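Kimer Haushaltstechnik, Illau
Start | Beratung | Werkstatt | Häufige Fragen

Häufige Fragen: Können Maschinen das inzwischen?

Stand: 28. März 2023

Seit wir am Tresen auch Saugroboter reparieren, werden wir regelmäßig gefragt, wann endlich der Rest kommt. Gemeint ist das Gerät, das aufräumt, Wäsche zusammenlegt, die Spülmaschine ausräumt und danach den Mund hält. Die Antworten stehen jetzt hier, damit wir am Tresen wieder zum Reparieren kommen.

Gibt es einen Roboter, der meine Wohnung aufräumt?

Nein. Es gibt Geräte, die um Ihre Unordnung herumfahren und sie auf einer Karte in der App einzeichnen. Manche erkennen inzwischen eine Socke und weichen ihr aus. Das ist ein Fortschritt gegenüber dem Vorgänger, der die Socke verschluckt und anschließend um Hilfe gepiept hat. Aufgehoben ist sie damit noch nicht.

Warum kann eine Maschine Autos schweißen, aber kein T-Shirt falten?

Das Auto steht jedes Mal an derselben Stelle und hat jedes Mal dieselbe Form. Ein T-Shirt hat genau genommen gar keine Form, bis jemand ihm eine gibt. Wer schon einmal ein Spannbettlaken zusammengelegt hat, wird gegenüber der Technik milder gestimmt sein.

Wie lernt so eine Maschine überhaupt eine Hausarbeit?

Auf verschiedenen Wegen. Einer davon: Menschen machen die Arbeit mit Greifern in der Hand vor, und die Aufnahmen davon dienen als Übungsmaterial. Man muss sich das als sehr geduldigen Schulunterricht vorstellen, bei dem der Schüler nie fragt und trotzdem vieles nicht verstanden hat. Wenn eine Bewegung beim Vormachen schlampig ausfällt, lernt er die Schlamperei gleich mit. 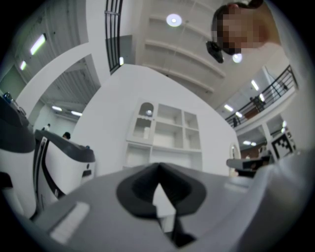
Unsere Kundschaft unterschätzt meistens das Einräumen. Ein Ding in ein Fach zu stellen klingt nach der leichtesten Aufgabe der Welt, und für Menschen ab einem gewissen Alter ist sie das auch. Die Maschine muss dafür wissen, wo das Fach anfängt, wie tief es ist und ob schon etwas drinsteht. Ein weißes Regal mit quadratischen Fächern in einer ebenso weißen Wand ist da kein Geschenk, so hübsch es aussieht. Weiß vor Weiß gibt einer Kamera wenig, woran sie sich festhalten kann. Der schwarz-weiß gemusterte Marker an dem weißen Pfeiler rechts ist dagegen kaum zu übersehen. Ob Sie so etwas neben die Familienfotos hängen möchten, müssten Sie zu Hause besprechen.

Kann ein Roboter eine Schublade aufziehen?

Im Prinzip ja, und an diesem »im Prinzip« wird seit Jahren gearbeitet. Den Knopf finden, ihn fassen, gerade ziehen, rechtzeitig aufhören. Bei einer neuen Schublade mit sauber laufenden Schienen klappt das in Vorführungen recht ordentlich. Die Küchenschublade meiner Mutter muss man links anheben, rechts mit dem Knie stützen und dabei ein bestimmtes Wort sagen.

Wir hatten im Juni den Kimidton zur Probe in der Werkstatt, einen einarmigen Tischgreifer. Er bekam eine Kommode vom Möbelhaus Sárközi und sollte die oberste Schublade öffnen und wieder schließen. Wir haben 36 Durchgänge mitgeschrieben. In 7 davon stand die Schublade am Ende offen, in 2 war sie danach auch wieder zu. Einmal kam die ganze Kommode mit, was wir als Öffnen nicht gewertet haben.

Und warum liegt das so oft am Knopf?
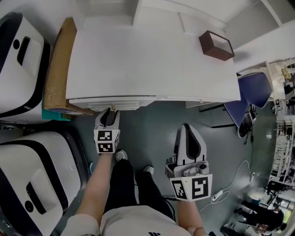 Ein Knopf ist klein, rund und meistens glatt. Die Hand korrigiert beim Zufassen ständig nach, ohne dass wir davon etwas merken, und verzeiht sich einen Zentimeter daneben. Ein Greifer mit zwei Backen verzeiht weniger. Setzt er schräg an, rutscht er ab und zieht sehr würdevoll an der Luft. Bügelgriffe sind ihm lieber. Falls Sie gerade eine Küche planen und auf die Zukunft spekulieren, nehmen Sie Bügelgriffe. Ihre Jackentaschen werden daran hängen bleiben, aber das tun sie ja sowieso.

Was ist mit Kabeln?

Kabel sind der natürliche Feind. Sie liegen jeden Tag anders, kringeln sich um alles, was Räder hat, und sehen von oben aus wie ein Muster im Teppich. Räumen Sie die Kabel weg, bevor Sie den Roboter losschicken. Ja, damit haben Sie einen Teil der Arbeit selbst gemacht. Darauf läuft es derzeit häufiger hinaus.

In der Fabrik geht es doch auch?

In der Fabrik wird um die Maschine herum aufgeräumt. Da gibt es Vorrichtungen, Anschläge, markierte Stellflächen und einen Menschen, der kommt, wenn die Lampe rot wird. Sobald auf dem Werktisch aber gemischte Teile liegen, biegsame Beutel oder ein halb offener Karton, wird es auch dort zäh. Die Kollegen aus der Verpackung, die bei uns ihre Kaffeemaschinen abgeben, machen sich bislang keine Sorgen um ihre Stelle. Eher um die Kaffeemaschine.

Lohnt es sich zu warten?

Auf den Staubsauger nicht, den können Sie kaufen. Auf den Butler würde ich mit dem Abwasch nicht warten.

Nehmen Sie defekte Saugroboter ohne Termin an?

Ja, bitte mit Ladestation und ohne Inhalt. Der Kostenvoranschlag ist gratis. Übersteigt die Reparatur 200 Euro, rufen wir vorher an. Fremdkörper aus der Bürste bewahren wir bis zur Abholung auf. Bausteine und Ohrringe werden gern genommen, die Socken bleiben meistens bei uns.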